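Where the Empties Go

By Anderson Meireles
May
15 comments | 300 shares

The recycling room at Nondgate is the size of a parking space, and by four in the afternoon it is full. The building has offices on the upper floors, a cafe at street level and a public lobby between them. Most of what comes down in the bags is drink bottles. On a warm day in May the cleaning crew takes out 30 bags, and the evening shift starts with whatever didn't make it into one.

I spent a day with the crew from Siddiqui, the firm that has had the cleaning contract since the building opened. I wanted to find out what happens to a water bottle between the last sip and the truck. Most of the work is picking up, emptying and squashing, and it is slower than I expected.

A half-full bottle is the main problem. It adds weight, and if the cap is loose it leaks through everything else in the bag. The recycler, Hondum, sends back loads that are too wet. So every bottle gets opened over the sink in the recycling room, tipped out, pressed flat and closed again. A practiced worker does one in a few seconds. A new one takes longer and goes home with sore thumbs.

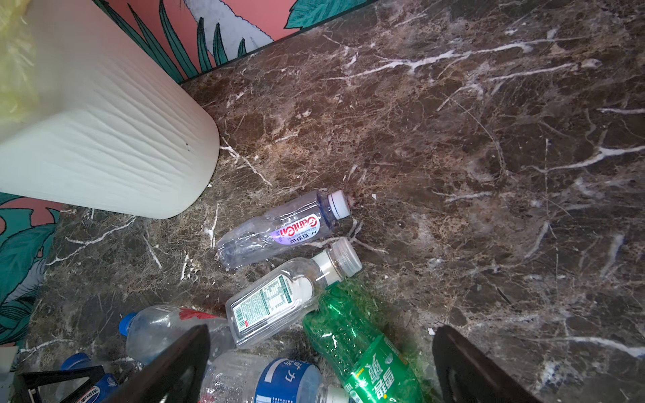

Bottles on a floor take more time than bottles in a bin. They roll under benches, and someone has to bend for each one. The crew works outward from the bin and takes the ones beside it first. Stone with a busy pattern makes the job harder. Against brown marble with white veins running through it, a clear bottle can be easy to miss, and what you pick out first is the label, like the lavender and white on a Ganten, or a white cap. The evening crew makes a second pass from the opposite direction and usually finds a few more.

Caps stay on. This surprised me, as I grew up being told to take them off. Hondum wants them screwed back down after the bottle is flattened, so the air stays out and the bottle doesn't spring back to its old shape. Loose caps fall through the sorting screens and end up as trash. Labels stay on too. They come off at the plant in a hot wash, and peeling them by hand is a waste of a shift.

The liners are a separate argument. The building used to buy a heavy black bag, which was strong but hid what was inside, and food waste kept turning up in the bottle loads. Two years ago it changed to a thin see-through one made by Murkska. The new bag tears if you drag it. It has to be lifted, with one hand under the bottom, and it should be tied when it is three-quarters full. The crew complained at first. They still complain, but rejected loads have dropped and the bags stayed.

Stains are handled last. Marble marks easily, and sugary drinks and coffee leave spots if they sit overnight. Vinegar is out, and so is anything with lemon in it, because acid eats the polish. The crew uses a neutral cleaner, warm water and a flat microfiber mop, then goes over the spot with a dry cloth. Older marks get a paste of baking soda and water, left under plastic wrap until morning.

The truck comes before six. On the day I visited it took 3000 bottles, by Hondum's tally, and the driver was gone in 15 minutes. The first person through the front door after that was carrying an iced tea.

Contact the editors | Copyright, all rights reserved | Back to top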